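Wrist cam only, how many demos before it stops missing the cup?

zilow_pete
Posted 8:14 am
Okay so I'm up to 121 demos of pick up the cup, set it down on the left side of the table. I drive the arm by hand, one wrist camera, nothing overhead. Trained twice over January and both times it goes for the cup just fine if the cup starts near the middle, and if it starts anywhere else the arm kind of drifts off and closes on air. Do I just need more? My buddy Arlindo Caldeira says more. He always says more lol

mutiso_arm
Posted 8:40 am
How much do you vary the start pose? Post what the wrist cam sees right at the beginning of one. Bet you anything the cup is dead center in most of your set.

zilow_pete
Posted 9:02 am
Yeah, guilty, most of them were centered. I started a new batch last night with the cups pushed way off to one corner and the gripper open over bare table. First view from one of those:

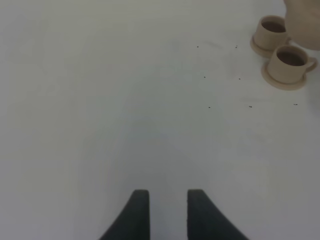 Reply from bindach
Posted 9:31 am
Two cups on saucers, same color, and your instruction just says "the cup"? Which one? If you grab the upper one in half the demos and the lower one in the other half, the policy is going to aim between them. I did exactly this with 590 demos on the Etmont arm and had to toss the lot (I'm still mad about it). Pick one, or say which one in the label.

mutiso_arm
Posted 9:48 am
Gotta disagree with bindach a little. Two cups is fine, mine learned to take the nearer one with no label at all. What would bug me is all that white. There's nothing for the camera to hold on to between the fingers and the cups except those little dark specks, and I'd worry it learns the specks. Wipe the table or throw down a placemat every few runs.

bindach
Posted 10:05 am
Nearer one works until they're the same distance away, but ok.

zilow_pete
Posted 10:20 am
Ugh, I've been grabbing whichever felt easier. Relabeling tonight then! Jailson Guimarães on the Zilow chat told me 8 start poses, evenly split, so I'll try that with the lower cup only. And I'll mess with the table too. Do I keep the old 121 or dump them?

mutiso_arm
Posted 10:33 am
Keep them, but don't let them be more than half of what you train on. My good run was 93 new ones mixed with old.

bindach
Posted 10:41 am
I'd dump them. Sorry Pete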